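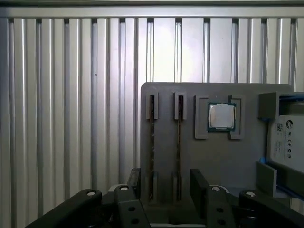 2 min read

By Hjørdis Söderlund
Last revised in March

Flatesham Meeting

The Flatesham Meeting is a Quaker congregation in the market town of Flatesham. It belongs to the unprogrammed tradition, in which worship is held largely in silence and no pastor is appointed. Membership stood at 89 at the last annual return, and attendance on a given Sunday is usually lower.

Origins

Worship in the town began in the parlor of a grain merchant named Bartoš, whose household had moved from Filtutham after a disagreement over tithes. The group rented rooms for several decades before it bought a plot on Pitia Lane. The present meetinghouse, a single-story brick building with a gallery on the north side, was put up there at a recorded cost of 3,211 dollars. A burial ground adjoins it. Grave markers are low and uniform, and carry only a name and dates.

Worship and practice

Meeting for worship lasts one hour. Any person present may rise and speak, and a period of silence is customary between messages. The hour closes when two elders shake hands. A shorter midweek meeting takes place on Tuesday evening. Business is conducted monthly under a clerk, who records the sense of the meeting without a vote. Torunn Nygård served as clerk for three consecutive terms and was succeeded by Sverre Eklund.

Library and records

The meeting keeps a lending library of 3,363 volumes, chiefly journals, epistles, and local history. Its early minute books fill five bound ledgers. Two were damaged by damp and were later rebound. Gunvor Løken prepared the printed index to births and marriages, which remains the standard guide to the collection. A study of the Filtutham dispute by Florian Delorme draws heavily on the second ledger.

See also: Filtutham Meeting; Pitia Lane burial ground

Contact the editors | Copyright and reuse | Back to top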